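Gokard Shared Kitchen: Waste Handling, Progress Report
Prepared for Borkowska by Apolline Vasseur

Work in this period covered bin placement, liner use and the sorting of food packaging. The kitchen bin is round and takes a plastic liner folded out over the rim. Liner purchases came to 365 for the period, against a budget of 855 for the year.

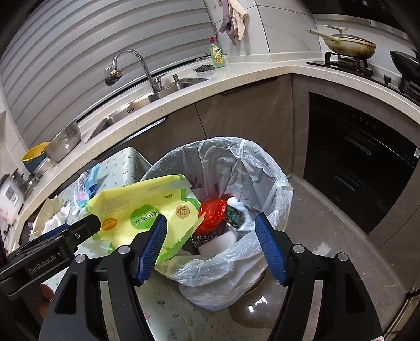
Flexible packaging remains the main load by volume. Large pouches go in flattened, which delays the liner change. Wrappers and small bags are still mixed with other waste, and a separate film stream has not been started. Didier Vasseur has asked Nirov for a quote on collection; the minimum load is 38 bags.

Open items: liner size to be confirmed, labels for the second bin, and the June weigh-in. Spending to date is within the approved lines.

Last updated: Mar 28, 2024
This site uses cookies. Accept | Settings
© Gokard | Contact | Back to top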